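Home | Archive | By thread | By date | Join | Help

Gelby Robot Club list
Subject: Re: [gelby-robots] mug task, entry for Druver

On Wednesday the Fotell team wrote:
> We think the mug task is nearly done. 20 demos with the hand gripper
> and the arm should manage it from any start position. Can we put it
> down as our entry for the Druver round?

I'd hold off on that. "Any start position" is a big claim for 20 demos, and I went through them last night. In all but 2 the mug stands on the shelf with its handle out to the right. Turn it round and I don't see why the arm should have a clue what to do.

The rack bothers me too. It's white, the mug is cream, and the shelf panel throws back a lot of light. On my screen the base of the mug half melts into it.
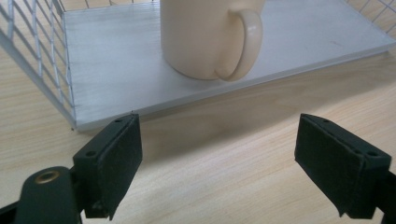 I'd also like somebody to look at the pads on the fingers before we record any more. They're fraying along the bottom edge, and if we swap them halfway through we'll have two sets of demos that don't match. Swap them first, please, then record.

As for the entry, the Ó Dálaigh team turned up last year with 3969 demos and still dropped a cup in front of the judges. I'm not saying we need that many. I want to see 5 clean runs in a row, handle facing wherever I choose to put it, and then I'll sign the form. Until then put us down for the block stacking, which we know works.

> Also can we have the big table again?

Fine by me.

Recent in this list
Block stacking rules, again
Spare batteries
Lift to the Druver round
Who has the long screwdriver?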